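**Tuesday 18th February, Lodau bench, tidying trials**

Good day on the foam blocks! I came in meaning to do an hour and stayed until the heating went off.

The question is still the one we wrote on the board in July: can the arm clear a worktop as well as a bored teenager would? Not fold shirts, not load a dishwasher. Just pick up what's been left out and put it where it lives. Foam blocks stand in for sponges, soap, the odd bit of packing, all the light squashy stuff that ends up next to a sink or a bench vice.

Started with green. Grip width left as it was on the Sineck settings, force down one notch from last time.

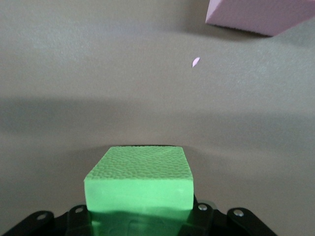

What I like about the lower force is that the fingers still settle square on the sides, and I didn't have to nudge the approach angle by hand. Log for the session runs to 2108 lines, mostly dull, which is how I want it. The long pauses are the planner thinking. I make it around 9 seconds of dithering before a grasp, and a person would have wiped the whole table by then, but it used to be so much worse (see the Trorcombe notes, if you can bear them).

Swapped over to pink after tea. Same foam density on paper, though I'm not convinced, it feels softer between finger and thumb. Would like someone else to squeeze both and tell me I'm not imagining it.
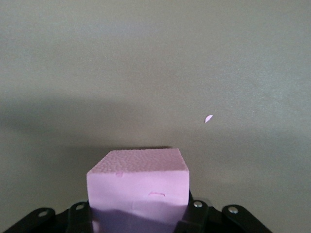 Crumbs are the bit I keep coming back to. Picking up a block is nearly a solved chore for us. Picking up the little flake that's come off a block is a different job altogether, and these fingers are far too big for it. Henare's brush attachment might do it, or a bit of suction. A tidy-up that leaves bits behind would get you told off in any kitchen I've lived in, and in a workshop it's worse, as foam bits get into everything.

Still, I'm really pleased. For lift-and-place on soft things I'd now say yes, slowly, with someone nearby. For wiping and sweeping, no. Wet sponges, no idea yet, and I can't wait to try!

To do:

- rerun pink from config 378, then 151, same force for both
- check finger faces for wear before blaming the foam
- ask Henare for the brush mount drawing
- find out if the flake shows up at all in the detector, or if it gets thrown away as noise
- buy actual sponges, cheap ones, several colours

Force setting is saved under my login, please don't overwrite it. Blocks go back in the tall cupboard, second shelf.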